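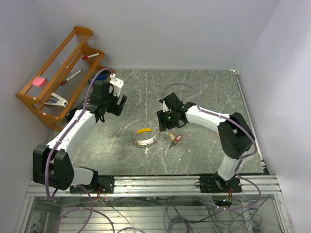 Bench notes: trying two kinds of fingers on the two-arm table

Most of May went into grippers. We had been putting this off because the pair of arms worked well enough with the fingers they came with, and every change to a gripper means redoing the wrist camera settings. But the list of objects people want to use keeps getting smaller and flatter, and the old fingers were not keeping up. Keys were the worst of it. Anyone who has tried to lift a key off a smooth tabletop with a wide rubber pad will know the trouble.

So we set up a plain comparison. One set of fingers was the wide padded kind we have used since the start. The other was a narrow blade, made for us by Lellora, that closes to a thin edge. Both sets fit the same gripper body, so nothing else on the arm had to change. We ran each set through 80 pickups with a person driving, using the same few objects: a bunch of keys with plastic tags, a sponge, a marker and a clip.

The sponge told us very little. Both sets picked it up nearly every time, and the drivers stopped paying attention to it after the first morning. The marker was a little harder for the blades. It rolls if you come in at a bad angle, and a wide pad is more forgiving when the object moves under it. Two drivers said they would keep the pads if markers were all they ever had to handle.

The keys were where the blades paid off. With the pads, a driver would usually press down on the bunch, shove it a short way across the table, and then try again from the other side. With the blades, most people went straight for a plastic tag or a split ring and got one or the other between the tips. Out of 80 tries the blades lifted the bunch 47 times on the first close. That is not a great number, and we expected better, but the pads were well behind it.

Part of the gap comes down to what the driver aims for. A tag has some thickness and a flat side. A ring lying on the table has almost no height, so the blade has to come down very close to the surface before it closes. Mogens Frandsen, who did the longest runs, found that it helped to stop a little above the table, close the fingers halfway, and only then go down the last bit.
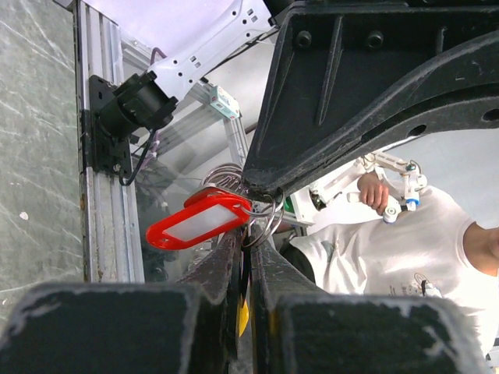
The wrist camera made more difference than we had planned for. We started the comparison with drivers looking only at the table directly, and the first results for both sets of fingers were poor. From a standing position the gripper body hides the tips at the moment you most need to see them. Once the wrist view was up on the screen beside the table, people slowed down, but they missed less. We threw out the early runs and started over with the screen on for everybody.

There is one thing to watch with the wrist view. It sits close to the fingers, so anything held between them looks large, and it is easy to think you have a firm grip when only one ring is caught. We now ask drivers to lift a short way and hold still before they move across the table. It adds time to each run. It also saves picking keys up from places we would like them not to go.

We tried two controller setups as well, though less carefully. The first was the leader arm, a small handheld copy of the robot's own joints that the driver moves directly. The second was a desktop stick controller from Cabello that we had on loan. The stick was fine for going from one side of the table to the other and tiring for anything close up. Turning the wrist by a small amount meant holding down a button and nudging, and several people turned it the wrong way first. With the leader arm they did not have to think about it. New drivers were getting usable pickups on it after around 90 minutes, and we gave up on the stick before anyone reached that point with it. The loan unit has gone back.

The leader arm has its own problems. Its joints get loose with use, and when they do the robot sags slightly behind the driver's hand. We tightened one unit during the runs and marked which pickups came before and after. If you borrow it, please check the elbow joint before you start and write it in the log if you had to adjust anything.

Wear is still an open question. The pads scuff at the edges but keep working long after they look bad. The blades are new, and a chipped tip would matter a lot more. Olum has offered to cut 8 spare blades in a tougher plastic, and we will run them against the Lellora set once they arrive. We also want to see whether a thin rubber coating on one side helps with the marker without making the tip too thick for rings.

For now the blades stay on the left arm and whoever is booked on the right arm can choose. If you swap fingers, run the camera check afterward even if the view looks fine to you. The view can shift by a small amount - enough to spoil a recording - and you will not notice it until you compare two runs side by side.

The full run sheets are in the shared folder under Rorkton, with the discarded early runs kept in a separate tab. Anyone who wants to try the keys with the wide pads and beat our numbers is welcome to book a morning.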